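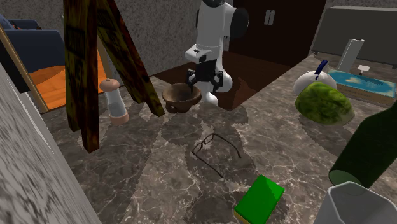

台所の調理台。木のボウルとペッパーミル、白いロボットアーム(コンピューターでえがいた絵)

冷蔵庫はどうして冷えるの?

冷蔵庫のとびらを開けると、ひんやりした空気が足もとに流れてきます。では、冷蔵庫の横や後ろに手を近づけたことはありますか。少しあたたかく感じることがあります。中は冷たいのに、外はあたたかい。このページでは、そのしくみを説明します。

冷たさは「作る」ものではない

冷蔵庫は、冷たさを作って中に入れているように見えます。でも、本当にしているのは、中にある熱を外へ運び出すことです。熱が出ていった分だけ、中の温度が下がります。
熱は、ほうっておくと、あたたかいほうから冷たいほうへ動きます。夏に氷を机に置くととけるのは、部屋の熱が氷に入っていくためです。冷蔵庫は反対に、冷たい中から、あたたかい部屋へ熱を動かします。水を低いところから高いところへくみ上げるのに力がいるように、熱を反対向きに動かすには電気の力がいります。

液体が気体になるとき、熱をうばう

おふろから出て、体がぬれたまま立っていると寒くなります。予防注射の前にアルコールでふいたところも、すうっとします。水やアルコールは、液体から気体に変わるとき、まわりの熱をうばいます。うばった熱を「気化熱」といいます。
気体が液体にもどるときには、反対に、まわりに熱を出します。冷蔵庫は、この2つの変化をくり返し使っています。

管の中をまわる「冷媒」

冷蔵庫には細い管が通っていて、「冷媒(れいばい)」というものが入っています。低い温度でも気体になりやすい物質です。冷媒は次の順番で管の中をまわります。

1 圧縮機(コンプレッサー)が、気体の冷媒をぎゅっとおしちぢめます。すると冷媒は熱くなります。自転車の空気入れを何度も動かすと、つつの下のほうが熱くなるのと似ています。
2 熱くなった冷媒は、冷蔵庫の横や後ろの管を通ります。ここで部屋の空気に熱をわたして、液体になります。外側があたたかいのはこのためです。
3 液体になった冷媒は、とても細い管を通りぬけます。その先で圧力が急に下がり、温度も下がります。
4 冷たくなった冷媒は、庫内を冷やす部分で気体になり、まわりの熱をうばいます。そのあと、また圧縮機にもどります。

冷蔵庫が「ブーン」と鳴っているときは、たいてい圧縮機やファンが動いています。中が十分に冷えると、音が小さくなったり止まったりします。

とびらを開けておくと、部屋はすずしくなる?

なりません。中から出た熱は、後ろや横から同じ部屋に出ています。そのうえ、圧縮機を動かすための電気も、さいごには熱になります。とびらを開けたままにすると、部屋全体はかえって少しあたたかくなります。
エアコンの場合は、部屋の外に室外機があります。部屋の中の熱を室外機から外へすてるので、部屋がすずしくなります。夏に室外機の前を通ると、あつい風が出ています。

エアコンで部屋があたたまるのはなぜ?

熱を運ぶ向きを反対にすると、外の空気から熱を集めて、部屋の中に入れることができます。このように熱をくみ上げて運ぶしくみを「ヒートポンプ」といいます。ポンプは、水などをくみ上げる道具のことです。
冬の空気は冷たいのに、熱があるのかと思うかもしれません。気温が0度の日でも、空気には熱があります。冷媒が外の空気よりもっと冷たければ、熱は空気から冷媒へ動きます。それを圧縮して温度を上げ、部屋の中で使います。

家でできるくふう

・とびらを開ける前に、何を出すか決めておく。
・熱いなべは、あら熱をとってから入れる。
・冷蔵室に物をつめこみすぎない。冷たい空気の通り道がなくなります。
・冷蔵庫とかべのあいだをふさがない。すきまの広さは説明書に書いてあります。

冷蔵庫の後ろには電気の部品があります。見たいときは、おうちの人にたのんでください。管に傷をつけたり、カバーを外したりしてはいけません。

ことばのメモ

冷媒:熱を運ぶために、管の中をまわる物質。
圧縮:おしちぢめること。
気化:液体が気体に変わること。
室外機:エアコンの、家の外に置く部分。

文:タナー・ラシャンス
2020年3月26日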